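游戏系统设计导论 第七讲讲义
任务系统与玩家的耐心

2018年7月

先交代几件杂事。上周的作业我看完了，三分之一的同学把“支线任务”写成了“支线人物”，我一度以为大家集体转向了叙事学。分数已经登记，不服的来找我，服的也可以来，我办公室有茶。

本讲对应阅读材料第四章和第五章。第五章后半部分的公式可以跳过，作者自己在第二版里也跳过了。

一、任务到底是什么

教材给的定义是：“任务是系统向玩家提出的、带有可验证完成条件的请求。”这句话没有错，读起来像租房合同。我们换一种说法：任务是设计者替玩家写好的一张待办清单，而玩家下班之后坐到屏幕前，本来是为了逃避另一张待办清单。

这个矛盾是本讲的全部内容。后面讲的所有技巧，都是在想办法让玩家不要太早发现这件事。

一个任务从结构上可以拆成下面几个部分：

发布者：谁提出请求。可以是村长、信件、公告板、一只会说话的鹅。
动机：发布者为什么要这个东西。很多项目里这一栏是空的。
条件：完成与否如何判定。程序只认这一栏。
过程：玩家从接到任务到满足条件之间做的事情。玩家只认这一栏。
回报：金币、经验、装备、剧情，或者一句“谢谢你，勇士”。
余波：任务结束后世界有没有变化。多数情况下没有。

请注意程序和玩家认的不是同一栏。你们在文档里花大力气写的往往是第二栏，测试同事提交的缺陷几乎都在第三栏，差评几乎都在第四栏。

二、案例：《Nodberg》的第一座村子

《Nodberg》是我们这学期的主要分析对象，上机课已经装好了，存档请放在自己的目录里，不要覆盖别人的。上学期有位同学玩了整个学期的存档被人覆盖成了角色创建界面，此后他对本课程的评价一直不高。

这个游戏开头的村子叫Prakska。玩家进村之后，依次会遇到铁匠、药师和磨坊主。铁匠要矿石，药师要草药，磨坊主要你去地窖里打老鼠。没错，又是老鼠。角色扮演游戏的历史，从某个角度看就是一部灭鼠史。

主设计师Anneliese Lammers在设计笔记里写过一段话，我译在这里：

“我们知道老鼠很俗。我们试过不放老鼠，测试的人在地窖里转了很久，问我老鼠在哪里。”

这段话值得抄下来。俗套之所以是俗套，是因为它替你省掉了说明书。玩家看见地窖，就知道该拔剑；看见老鼠，就知道它不会太难打；看见磨坊主，就知道他给不了多少钱。一句教学文字都没用，三个预期全部建立起来了。问题在于接下来怎么办。

《Nodberg》的处理是这样的：地窖里的老鼠打完之后，墙角有一个洞，洞后面是一条走廊，走廊尽头有一扇打不开的门。磨坊主对此一无所知，你问他，他只会再次感谢你打了老鼠。这扇门要到第三章才能打开，而绝大多数玩家在这期间会反复回来试一试。

从成本上算，这扇门是一个模型、一段“门锁着”的提示音，外加一行条件判断。从效果上算，它让玩家在后面的十几个小时里一直惦记着一个新手村。我在这门课里见过的所有设计里，这大概是最便宜的一个。你们期末项目预算为零，请多想想门。

三、请求的密度

接下来说密度。密度指的是玩家在单位时间内收到的请求数量。这个量不需要很精确，但心里要有数。

Dimas Yeoh在他那篇讲稿里提出过一个观察方法：把任务日志打开，看玩家的眼睛先往哪里看。如果先看标题，说明玩家还在乎内容；如果先看距离，说明他已经在当快递员了；如果先看能不能一键完成，说明你可以准备续作了，这一作已经失去他了。

密度过高时常见的症状有这么几种：

1. 玩家开始跳对白，并且跳得很有节奏感。
2. 玩家在论坛上用“那个戴帽子的”来指代你的反派。
3. 玩家接任务时不看，交任务时也不看，中途在看电视剧。
4. 玩家给任务做表格。

第四条要单独说两句。有些同学认为玩家给游戏做表格是忠诚的表现。有时候确实是，有些类型的玩家以此为乐，我不评判别人的快乐。不过如果你做的是一个讲述亡国公主复仇的故事，而玩家最关心的是第几列该不该冻结，那么公主和你之间应该谈一谈。

反过来，密度过低也有毛病。《Frerichs》是个好例子，它的荒原很大，风声录得极好，走路的动画也极好，你有大量的时间来欣赏走路的动画。开发组后来在补丁里加入了马。再后来，又在补丁里加快了马。

四、收集任务以及对它的辩护

收集任务的名声很坏。“给我带十张狼皮来”已经成了这个行业对自己的嘲讽。但我想为它说几句好话，毕竟你们中的大多数人毕业之后写的第一个任务就是它。

收集任务有三个真实的用处。它可以控制节奏，在两段剧情之间让玩家的脑子歇一歇。它可以引导玩家去一个本来不会去的地方，所谓收集只是个借口。它还可以让玩家练习刚学会的技能，十匹狼下来，闪避总该会了。

坏的收集任务，是三个用处一个都不占，只为了把通关时长拉到宣传页上写的那个数字。

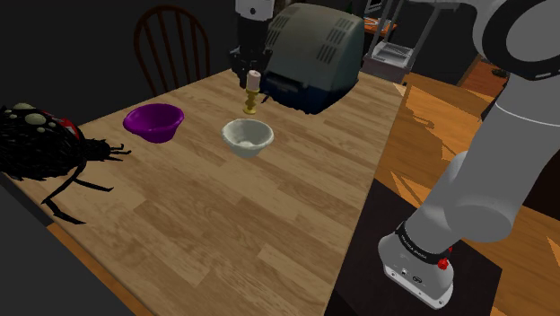
那么数量应该定多少？Lucía Ortuño的做法是先自己玩一遍，玩到觉得烦的那一刻，记下手里的数量，然后减半。她说减半之后的数字通常还是偏多，因为设计者对自己的作品总是格外有耐心。我在课上用过这个办法，效果不错，只是有一位同学玩到最后也没有觉得烦，他的任务是收集3000枚贝壳。我建议他去做手机游戏，他后来真的去了，据说过得比我好。

掉落率是另一个坑。很多人以为“十张狼皮，掉率一半”就等于“打二十匹狼”，平均来说是的，可是玩家从来不活在平均数里。总会有人打到第三十几匹还差一张，而这个人必定会写评测。常见的补救办法有两种：一是保底，连续若干次不掉之后必掉；二是逐次提高概率，悄悄地提，不要告诉他。第二种在道德上有一点可疑，在手感上非常好。考试如果问到，请两种都写，并且各写一个缺点。

还有一个逻辑上的小问题，学生年年都问：为什么有的狼身上没有狼皮？我没有答案。《Atum》的编剧给过一个解释，说那些狼“皮相不佳，不堪使用”，写在加载画面的提示里。我认为这已经是业界的最高水平。

五、选择与后果

到这里为止，我们讲的任务都只有一条路。现在让玩家选。

先看最常见的写法：强盗抓住了商人，你可以救商人，也可以和强盗分赃。选前者加善良值，选后者加邪恶值。这种选择的毛病在于，玩家在打开游戏之前就已经选好了。想当好人的人一路当好人，想当坏人的人先存个档，看看坏人那边给什么，然后读档去当好人。

好一些的写法，是让两边都有一点道理。《Atum》里有一个关于水井的任务：上游的村子要修坝，下游的村子要喝水，双方都请你去给对方捎一句不太客气的话。你可以照实转达，可以改得客气一点，也可以干脆不去。照实转达会打起来。改得客气一点，双方会误以为对方同意了，过几天打得更厉害。干脆不去，他们自己坐下来谈妥了，并且对你不太满意，因为你收了路费。

上面这个任务的第三条路是在发售之后很久才被玩家发现的，原因很简单，几乎没有人会在接了任务之后什么也不做。Renato Barredo在访谈里承认，这条路起初是一个程序错误：计时器没有停，两个村子的好感度自己涨了上去。组里讨论了一个下午，决定给这个错误配一段对白。

我讲这个例子有两层意思。第一，“不作为”是一个选项，请在设计表里给它留一行。第二，你们以后会遇到很多程序错误，其中的绝大多数就是错误，不要给它们配对白。

后果的呈现时机也要讲究。后果来得太快，玩家读档；后果来得太晚，玩家忘了。比较稳妥的做法是先给一个小的即时反馈，例如某人看你的眼神变了、某家店涨价了，再把大的后果放到一个玩家不方便读档的地方。至于多不方便才算不方便，属于人品问题，本课不考。

六、分支的账要怎么算

做选择很开心，算账不开心，所以算账放在这里讲，离下课也不远了。

假设每个任务有两个结局，并且每个结局都影响下一个任务。一个任务是两种状态，两个任务是四种，五个任务就是32种。五个任务听起来很少，32种状态意味着你的编剧要写32份第六个任务的开场白。编剧会来找你谈话。

业内的解决办法统称为“收束”，做法大致有：

分了再合：过程不同，终点相同。最省钱，玩家玩第二遍时会发现。
打标签：不保存完整路径，只记几个关键的标签，例如“救过商人”。后面的对白按标签加一句话。性价比最高，本学期作业推荐使用。
死人：让相关角色在下一章之前死掉。很有效，用多了观众会起疑。
搬家：主角坐船去了另一块大陆，之前的事一概不提。续作专用。

《Nodberg》用的主要是打标签。Henrike Voß在整理剧本的时候清点过，全游戏的标签一共是157个，其中有一批从来没有被任何对白读取过。也就是说，游戏认真记下了玩家做过的某些事，然后到死也没有对任何人提起。我觉得这很像老一辈的婚姻，但从工程角度看就是没删干净。

标签的命名也请认真对待。上一届的作业里出现过“flag_new”“flag_new2”“flag_真的new”和“flag_不要删”。最后一个我删了，游戏照常运行，只是主角的父亲不再说话。

七、日志怎么写

任务日志是玩家隔了两个星期再打开游戏时唯一的救命稻草，可是它常常是由最后一个下班的人写的。

请比较下面两条：

甲：去找那位老人，询问他关于那件事的情况。
乙：磨坊北边的守林人见过戴铜面具的骑手。问他骑手往哪边走了。

甲的文学气息更浓，乙能让人把游戏玩下去。写日志时默认读者失忆，并且刚刚吃完晚饭。人名、地点、要做的动作，这几样写齐，其余的看篇幅。

另外，日志的语气要和主角一致。如果主角是个不识字的山民，日志里就不要出现“鉴于当前局势”。

关于地图标记，课上每年都要吵一次，今年也不例外。反对的一方认为标记毁掉了探索，赞成的一方认为自己有工作、有孩子。我的意见是做成可以关闭的，同时保证关闭之后日志里的文字够用。很多游戏只做到了前半句，关掉标记之后，日志上写着“前往标记处”。

八、课堂练习

下列练习在小组内完成，下次课抽组汇报。

练习一。取《Nodberg》中任意一个支线任务，按第一节的六栏填表。动机一栏如果填不出来，请替编剧补一个，不超过一句话。

练习二。把“地窖里有老鼠”改写成一个不含战斗的任务，保留地窖，保留老鼠。往年的答案里，谈判和养猫各占半壁江山，今年请避开这两种。

练习三。为水井任务设计第四条路，写明触发条件以及需要用到的标签。标签名须由一个陌生人看得懂，请真的找一个陌生人。

练习四（选做）。打开你最近在玩的任意一款角色扮演游戏，把任务日志里最含糊的一条抄下来，改写到能看懂为止。如果你自己也已经忘了那个任务是干什么的，如实写明，可以得一半的分。

九、作业与答疑

作业是一份任务设计文档，正文不超过四页，流程图另附。流程图请用软件画，去年收到过一张餐巾纸，内容其实不错，但是扫描仪不肯收。

文档里必须包含：一个有动机的发布者，至少一个选择，以及对“玩家什么都不做会怎样”的回答。不得包含：预言之子，失忆的主角，以及任何形式的护送任务。坚持要写护送的，请保证被护送者的移动速度与玩家一致，既不能比走路快又比跑步慢，这一条我会用秒表检查。

期末项目的选题到12月才截止，现在就来问的同学，我很欣赏你们，也有点担心你们。

下一讲讲战斗数值。请带计算器，并提前读完第六章，第六章的公式不能跳。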